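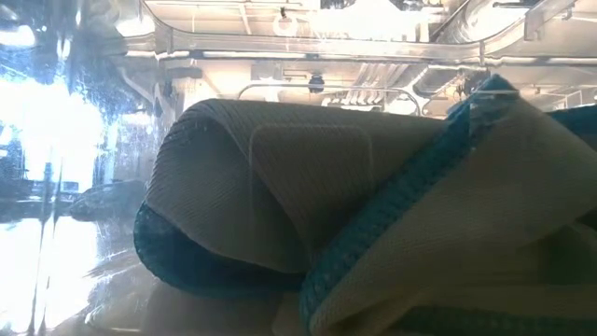 畝織りの布と青緑色の縁。本体と縁では編み織りの組織が異なる。

## ワッフル織り・畝織りの布の洗濯と収納

凹凸のある綿布は、平織りに比べて表面積が大きく、吸水が速い。その反面、縮みやすく、糸くずを拾いやすい。以下は台所用の布巾と手拭きを対象とした手順で、綿100%を前提とする。麻混の場合は脱水時間を半分にする。

### 初回の洗い

使用前に一度、単独で水通しをする。糊や仕上げ剤が残っていると水をはじくため、洗剤は規定量の半分、柔軟剤は使わない。縦方向の縮みは初回に最も大きく出る。寸法を合わせて縁を付け直す予定があるなら、水通しを済ませてから裁断すること。

### 通常の洗い

- 水温は40度まで。油汚れがある場合のみ60度。
- 面ファスナーや金具の付いた衣類とは分ける。畝の糸が引き出される。
- 色の濃い縁が付いたものは、最初の数回は白物と分ける。
- 塩素系漂白剤は縁の色を抜く。酸素系を使い、浸け置きは30分で切り上げる。

柔軟剤は繊維の表面に膜を作り、吸水を落とす。すでに落ちている布は、洗剤を入れずに湯で二度すすぐと戻ることが多い。戻らない場合は炭酸ソーダを湯に溶かして浸ける。

### 干し方

脱水後、縁を持って対角に引き、四辺を直角に戻す。本体と縁では縮み率が違い、この作業を省くと縁が波打つ。竿には二つ折りで掛け、折り目の位置を毎回変える。乾燥機は低温で使い、八割方乾いたところで出して平干しにする。アイロンは畝をつぶすので縁だけに当てる。

糸が引き出されたときは切らない。とじ針で裏へ送り、周囲の目を指でならす。縁の縫い目がほつれた場合は、60番のポリエステル糸で元の針穴に沿って返し縫いをする。

### たたみ方と容器

棚の奥行きに合わせて三つ折りにし、さらに半分にする。巻く方法は取り出しやすいが、畝と直角に巻くと外側の糸が張る。畝と平行に巻く。

容器は中身が見えるものがよい。蓋付きの密閉容器に入れる場合は、たたんだ後に室温で一晩置いてから入れる。残った湿気はにおいの原因になる。

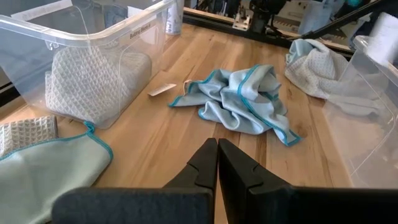
透明な収納ケースに収めたワッフル地の布。

容器の洗浄は年に4回、中性洗剤とぬるま湯で行う。古い粘着ラベルは、ドライヤーの温風を当てて端からゆっくり剥がす。糊が残ったら食用油を薄く塗り、しばらく置いて拭き取り、洗剤で油を落とす。アクリル製の容器にアルコールは使わない。細かいひびが入る。

### 交換の目安

畝が平らになり、水滴が表面に残るようになったら床用に回す。縁だけが傷んだ布は、縁を外して端を三つ折りに縫えばまだ使える。油を多く吸った布は、丸めて積んだまま放置せず、水に浸してから自治体の区分に従って捨てる。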